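Skirnent Bin Picking Kit
For used industrial arms in home shops and shared workshops

The Skirnent kit is the set of parts and files we use to get a secondhand six-axis arm picking mixed objects out of a metal bin. It was put together by Seon-mi Kwon and Deok-su Jeon in the Janby shared workshop, and it is sold to people who already have an arm and a working controller. The arm is not included.

What comes in the box

Flange adapter plate, drilled to your bolt pattern
Gripper brackets, two sets
Long fingers with squared tips, one pair
Short fingers, one pair
Hose and cable ties, bag of 80
Overhead camera mount (camera not included)
USB stick with the Grurodis pick planner and sample settings

The long fingers are the ones to fit first. They reach the floor of a deep bin and keep the bracket clear of taller items. Use the short pair for shallow trays.

Setting up the bin

Any straight-sided metal bin will work if the fingers can reach the floor with the wrist above the rim. Clamp it to the table. A bin that shifts a little between picks will throw off the calibration, and you will be chasing the error all evening. Ordinary bar clamps are fine. Mark the table with tape so the bin can go back in the same place after cleaning.

Leave a generous loop in the cables and hoses at the wrist. Run the last joint through its full range by hand at slow speed before you tie anything down.

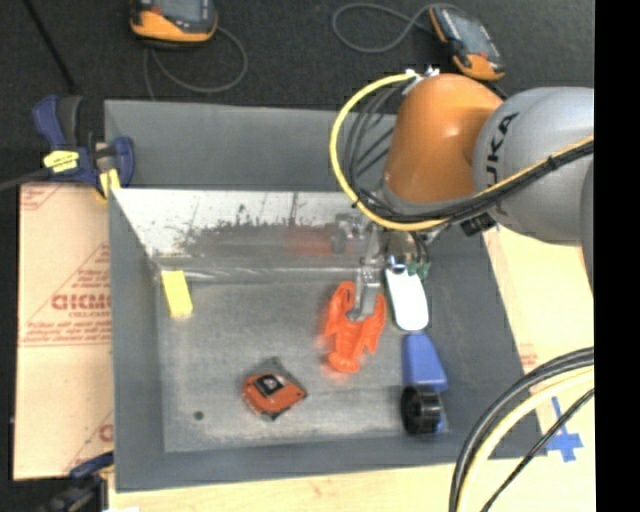

Long finger over the toy lobster in a clamped bin. The tape measure and yellow block are also in the pick set.

Test objects

We do not ship test objects. Use what you have, and mix hard things with soft ones, shiny with dull. Small toys and hand tools make a good start. Scuffed metal walls give reflections that the planner can read as objects, so run the empty-bin scan first and repeat it if you change the lighting. The scan takes 42 seconds at the default setting.

Latrice Dvorak has posted her settings file for glossy items on the downloads page. It lowers the contrast threshold and slows the approach.

Specifications

Kit weight on flange, long fingers: 4 lb
Finger opening: adjustable to 4 inches
Air supply: 80 psi, clean and dry
Rated finger pad life: 4,000 picks
Planner: Linux only

Safety

Keep the pendant in reach and run at reduced speed until the setup has been checked. Do not put a hand in the bin with the drives on. A fence or light curtain is required in shared spaces and is not part of this kit.

Ordering

Kits are built in batches of 18. The next batch ships in July. Spare pads and fingers are sold separately through Goossens. For bolt patterns not on the list, send a drawing of the flange to Ye-ji Ra before ordering.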